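Stelleck to Open Grocery Store With Almost Nothing in It

CHISHOLM — Regional supermarket chain Stelleck will open a small-format store on the old bus depot site in August, offering 1000 products where its regular supermarkets carry many times that. The company has spent a year deciding what to leave out and would like some credit for it.

The store will trade under the name Perkier by Stelleck. It will sell one kind of ketchup. There will be one brand of canned tomatoes, whole or chopped, and shoppers who want them with basil will be directed to the basil.

"Our research showed people spend a good part of their weekly shop staring at yogurt," said Meenakshi Solanki, head of store formats at Stelleck. "We asked them whether they enjoyed it. They did not. So there is less yogurt, and the aisle is shorter, and you can go home."

The sales floor covers 2686 square feet, small enough that the company has dropped its usual overhead aisle signs. A trial version, built last winter inside the chain's Gurnerov distribution center and open only to staff, led to several changes. Bread moved from the back wall to the front door. Birthday candles, cut in the first draft, were put back after what the company describes as strong feedback from the payroll department.

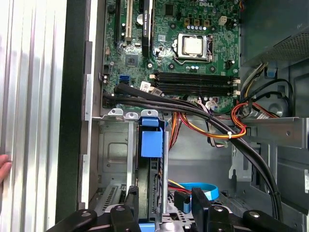
What Will Be on the Shelves

Fresh food makes up the largest part of the range, with fruit and vegetables sold loose and priced by the pound. Local suppliers account for 126 of the products, including eggs, honey, two cheeses and a hot sauce that the buying team recommends approaching with some respect.

Everything else is own label, apart from a short list of national brands that Stelleck calls "the ones people drive to another store for." The list was settled by customer vote. Peanut butter took 3 rounds.

Prices will match those at the chain's full-size supermarkets. Stelleck says this needs stating clearly, as small stores have a reputation in this area and the company has read the comments.

"Buying fewer lines means buying more of each one, and that helps us hold the price," said Rodrigo Bravo, commercial director. "It also means that if we picked the wrong mustard, we have a great deal of the wrong mustard. My name is on that decision, and I've been reminded of it."

Opening hours will be 6 a.m. to 11 p.m. daily. Coffee will be served from a counter by the entrance, in regular and large. A medium was discussed.

Shoppers who can't find what they want may fill in a request card at the register. Any product that gets enough cards in a month will be given a trial on the shelf, and an existing product will have to leave to make room. The departing item will be named on a notice by the door, so that its supporters can organize. 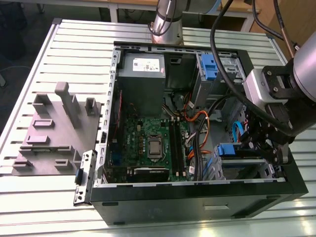
Archie Swanson told the company at a preview evening that he had done his whole shop before his wife found a parking space, and that he would miss having a choice of pickles but expected to recover. He asked for the request cards to be available on opening day and took several for the pickles.

Stelleck plans to review the format after its first six months. If sales hold up, a second Perkier will follow on a site still to be chosen. If they don't, the company notes that it will at least be a quick store to pack up.

Applications for jobs at the Chisholm store are open now, with part-time and full-time positions at the registers, the coffee counter and in overnight stocking. Forms are available at the customer service desk of any Stelleck supermarket.

Media contact: Eleri Powell, Stelleck press office. Samples of the hot sauce can be sent on request.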